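Tokside Service Desk
Ticket: 383
Subject: Produce lookup codes return wrong item or no item on counter scales
Site: Asine store, produce department
Product: Hirano counter scale, connected to Medve price server
Priority: Medium
Status: Closed

Summary of the issue

The store reports that loose produce weighed at the counter scales is priced incorrectly after the overnight price update. Entering the code for green bell pepper brings up the red bell pepper record and its price. Entering the code for yellow potatoes produces the message ITEM NOT ON FILE. Napa cabbage is found, but it is charged by the piece when it should be charged by weight. Packaged goods with a printed barcode are not affected. The registers at the front of the store show the correct prices for all of the same items.

Customers who select several kinds of loose produce in one basket are the most likely to be overcharged, as each item is weighed and labeled separately at the counter before payment.
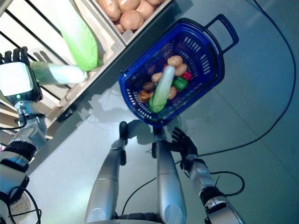 Initial response

The Service Desk acknowledged the ticket at 8:40 a.m. and asked the store to do the following before any change was made to the scales:

Stop printing labels for loose peppers, potatoes and cabbage at the counter. These items are to be weighed at the registers until further notice.
Record the software version shown on the start screen of each scale.
Print the item list from one affected scale and keep the printout.
Do not restart the scales. The update log is held in temporary memory and is lost when power is removed.

The store confirmed the first three points at 9:15 a.m. One scale had already been restarted by the opening shift, and its log could not be recovered. The remaining scales were left running.

Findings

The printout was compared with the item file on the Medve price server. The comparison found 19 records on the scale that did not match the server. All of them were in the loose produce group. The scale itself was weighing correctly: a certified test weight gave the expected reading, and the zero point was stable.

The update log showed that the overnight transfer began on time and ended without an error message. However, the file received was shorter than the file sent. The Hirano software accepts a short file if the closing line is present, and it then fills the missing positions with records from the previous update. This explains why most items were correct and a small group was not.

Potatoes and onions were checked separately, as both had been moved to new codes in February. The onion record was correct in both places. The potato record was present on the server and absent from the scale. 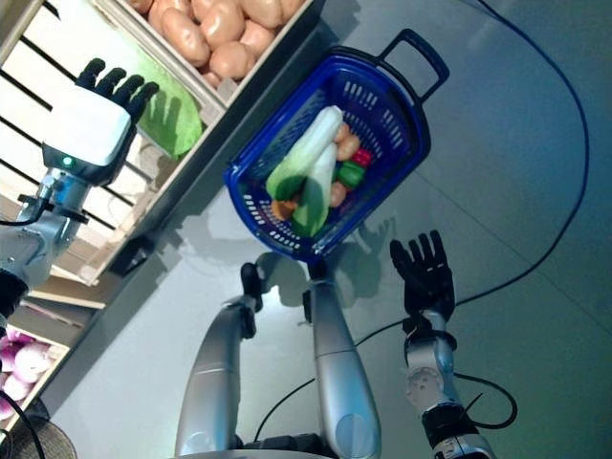
The old potato code had been deleted from the scale as planned, but the new one was among the positions that did not arrive. For this reason the item could not be found under either code. The pepper records had a different fault. The two codes are next to each other in the file, and when the file was shortened the red record was written twice.

The cabbage record carried the right code and the right price, but the field that selects pricing by weight or by piece had kept its earlier setting.

Action taken

The full item file was sent again at 11:05 a.m. with the option VERIFY LENGTH turned on. This option is off by default in the version installed at the Asine store. The second transfer reached 100 percent and the file lengths matched. A new item list was printed and compared with the server, and no differences remained.

The store then weighed one item from each affected group and compared the label with the register. All prices agreed. Label printing at the counter resumed at noon.

Network and placement check

The short transfer was traced to a weak wireless connection at one scale, which passes the file on to the others. The signal dropped twice during the night and the scale resumed from the wrong position.
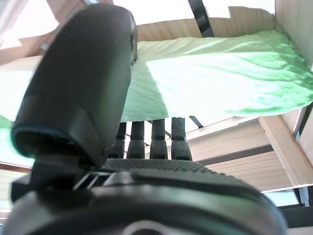
Placement of the scale was reviewed as part of the same visit. The Hirano unit has its antenna and its air vents on the rear panel, and both need open space. Display cloths are permitted on the counter, and a plain green fabric like the one in the photograph is acceptable under a produce display. It must end short of the rear panel and must not be folded over the vents. The scale has been moved to the other end of the counter, where the signal is strong, and its power cord has been routed behind the cabinet.

Monitoring

The ticket was kept open for 48 hours after the second transfer. Two overnight updates ran in that period and both completed with matching file lengths – the store confirmed each one by printed item list.

Notes for the store

VERIFY LENGTH should remain on. If it is found to be off after a software update, please turn it on before the next price transfer and report the change to the Service Desk.

Customer refunds for incorrect labels are handled under store policy and are outside the scope of this ticket. The original printout should be kept with the refund records.

A request to make length checking the default setting has been sent to Medve under a separate ticket.

Resolution code: Data transfer, incomplete file
Closed by: Tokside Service Desk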